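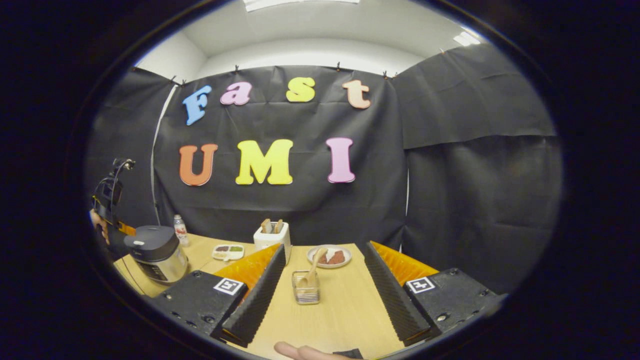 Welcome to the questions page of Prerkum, our small rental kitchen corner for people who want to cook and serve one simple meal in the middle of a working day. We collected the questions which guests write to us most often and answered them as clearly as we can. The table is a light wooden one, with black fabric hanging behind it and on the sides, and a normal setting is small: the rice cooker on the left, a tray with compartments for sauces, a square white holder for the utensils and a round plate for the main food. If your question is not on this page, please write to us before you book.

What is included in the price?

The table, the rice cooker, the plates, the sauce trays and the utensils. Rice is not included. Salt, sugar and cooking oil you can take from our shelf, but please write down on the paper what you took.

How large is the rice cooker?

It is enough for a lunch of four people who eat normally. If you expect more guests, cook two times or ask us for the second cooker, the Zirano. It is older and a little slower, but the rice is good.

How much water should I use?

For white short rice we use the same amount of water as rice, and a small splash more. For brown rice you need almost double. Wash the rice first until the water is nearly clear. After the cooking is finished, leave the lid closed for ten minutes. Many guests open it too early and then they write to us that the rice is wet on top.

Can I put the inner pot in the dishwasher?

No, please wash it by hand with the soft side of the sponge. Metal spoons and metal sponges are not allowed, also not "only for a moment". A new pot costs 2000 and we must charge it if the coating is scratched.

What can I put in the sauce tray?

Any sauce or condiment which is not hot. Fill each part a little more than half, so that the colors do not mix when somebody carries the tray. We like to have one spicy sauce, one with herbs and one mild. The Achari pickle from our shelf is quite strong – try a small piece first.

Can I cook meat at the table?

No, only rice. Meat and patties must be prepared in the main kitchen at the back of the building and come to the table ready, on the plate. The smell stays in fabric for a long time, and the fabric is difficult to wash.

May I hang my own letters or decorations?

Yes. Foam letters are the best choice, they are light and the pins hold them well. Please do not use tape or glue on the fabric.

Can I bring my own dishes?

Of course. Leave some free space beside the cooker, because the steam must go out.

Is there a deposit?

Yes, the deposit is 4000 for the whole day and 2000 for the half day. You receive it back when the table is clean and the pot is in order.

How do I find you?

We are in the Vendis building, room 147. The door opens at 9:00 in the morning. In March the main kitchen is closed for cleaning, but you can still book the table for rice and cold dishes.

How should I leave the table?

Wipe the wood with a damp cloth and then with a dry one. Unplug the cooker, empty the sauce tray, and put the washed utensils back in the holder with the handles up.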